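Our project looked at how a small shop describes leather jackets to people who can't try them on, and we must say we enjoyed it far more than we expected. Kamlesh Bhatt and I (Sarla Mathur) chose Vanine, an online seller with 12 jackets in its range, and read every listing with a notebook beside us - sleeve lengths, linings, zips, the lot.

We then showed 7 of the listings to fellow students and asked which jacket they would order and in what size. The lining was hardly mentioned. Nearly everyone wanted to know how the shoulders would sit, and whether "slim fit" meant slim over a jumper.

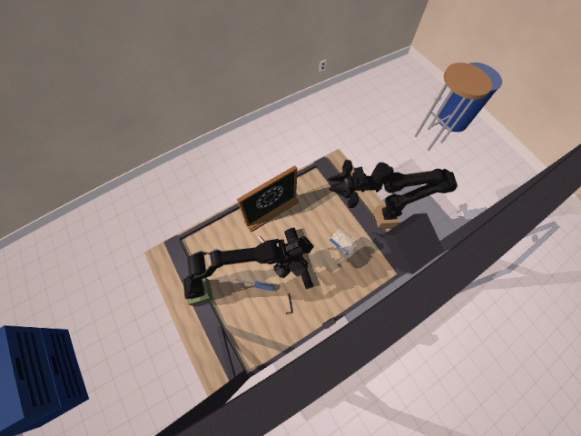 Fig. 1. Simulated table with two black robot arms.

Kamlesh rewrote two of the listings with chest and shoulder measurements at the top, and moved the film references further down. Our readers were kinder to these, though Hemant Sisodia still felt that "biker style" told him very little, and we rather agree with him. We would dearly like to repeat the exercise in July with lighter jackets.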